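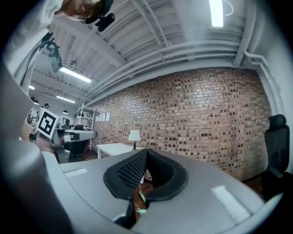 Efa Gwilliam
Workshop lead, Beddoe

Looking after a hand-held gripper: what we do each week

The gripper gets picked up, squeezed, put down and picked up again all day, and most of the trouble we have with it comes from small things left alone. These are the tips I give to anyone who takes over the bench. They cover the pads, the marker, the camera mount and the cable. You need a soft brush, lint-free cloths, a small hex key set, a roll of low-tack tape and a notebook.

Before you start

Stop any recording and let the last file finish saving. Unplug the cable at the computer end first, then at the tool. Lay the gripper on a folded towel with the pads facing up. Don't stand it on its pads, even for a minute. They take a set and then they close crooked.

Work under the ceiling lights and add a table lamp if you have one. Low light from the side shows up wear in the dimples that you will miss from overhead.

Pads

The pads are black with a dimpled, mesh-like face, and the dimples hold lint, crumbs and skin oil. Brush them dry first, working from the rim toward the middle. Then wipe with a cloth dampened in plain water and a drop of dish soap. Wipe again with clean water. Let them dry fully, at least 50 minutes, before you put the tool back to work.

Don't use solvent. Emlyn Lewis tried a citrus degreaser on our old set in March and they went sticky by the next morning. We ended up fitting the spares.

Check the rim of each pad with a fingernail. If it lifts anywhere, change both pads together. A new pad against a worn one will pull small objects to one side.

Look at the gap between the pads with the tool at rest. It should be the same every week. I keep a strip of card with the bench kit and slide it through. If it catches, something is stuck behind a pad or a screw has moved.

Marker

The square black-and-white marker has to be flat and clean. Wipe it with a dry cloth only. Liquid gets under the print and raises the corners. A curled corner is enough to spoil tracking, and you may not find out until somebody goes through the files.

Glare is the other problem. If you print your own, use matte paper and skip the laminator. Keep the black border around the pattern, and don't trim it to make it fit a smaller plate. We keep spares flat in a Midard folder.

Grip the handle below the marker. New people tend to let a thumb creep up over the edge.

Camera mount

Check the mount screws on Fridays. Snug is enough. If you need to put your weight on the key, the thread is dirty or you have the wrong screw. Put a pencil line across each joint after you set the angle, so you can see at a glance if it has slipped.

Clean the lens with a blower, then a fresh lens cloth. Never use the cloth you used on the pads.

If the angle has changed, run the calibration again before any new work. Ours takes 13 minutes. Don't try to nudge the mount back to the pencil line and carry on.

Cable

Leave some slack near the tool, but not so much that a loop can drop between the pads. Run the cable down the forearm and hold it with low-tack tape at the wrist and the elbow. Move the wrist through its full range before you start, and retape if it pulls.

Feel along the cable for stiff spots once a week. The place to look is the first hand's width from the plug. Replace it if you find one. Taping over it buys you a day.

We use Zorer clips along the table edge for the rest of the run to the computer. Any smooth clip will do.

Storage and notes

Put the tool away with the pads open and nothing pressing on them. A drawer is fine if it is lined. Keep it off the radiator and out of direct sun.

Write down the date, which pads are fitted, the card check and anything you tightened. Our last set of pads ran 19 weeks. I would have guessed half that without the notebook.

Spare pads come from Prilel and are sold in pairs. Order when you open the last packet.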